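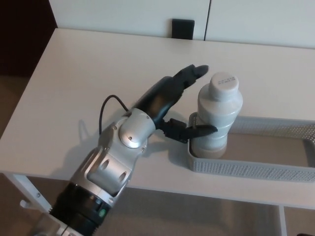 List Home | Threads | Authors | Next by date

Re: [Solberg darkroom list] Two-bath developer and the old Rorkholm paper
From: Remo Longo
Wednesday, 9:40 pm

Cayetano Mateos wrote:
> I split the box between plain developer and the two-bath formula
> from the Clirside workshop notes. The two-bath prints have a depth
> in the shadows I haven't seen since Rorkholm stopped coating. Ten
> prints, and I could pick them out from across the room. I think we
> should make it the standard for the April portfolio.

Cayetano, I'd like to believe this, but I have questions before I mix up a gallon of anything.

Were both halves printed on the same night? You mentioned earlier that the plain batch was done before you changed the enlarger bulb. A new bulb can move you half a grade on that paper, and half a grade is about what you're describing.

Also, who dried them? I've had two prints from one negative look like different papers because one sat under a blotter and the other hung on a line. And picking them out across the room doesn't tell me much if you pinned them up yourself.

The Clirside notes are the other thing. My copy says 10 grams of carbonate in the second bath, and the one Folis mailed out with their chemistry kits says 200. One of those is a typo, and I don't know which one you followed.

I have 153 sheets of the Rorkholm left and no way to get more, so I'm not putting them through on a hunch. Send me two prints, unmarked, same negative, same night, selenium on neither. If I can tell them apart I'll say so on the list.

Until then I'm staying with the plain stuff for the portfolio.

Remo

Solberg Darkroom List | Contact the list owner | Back to top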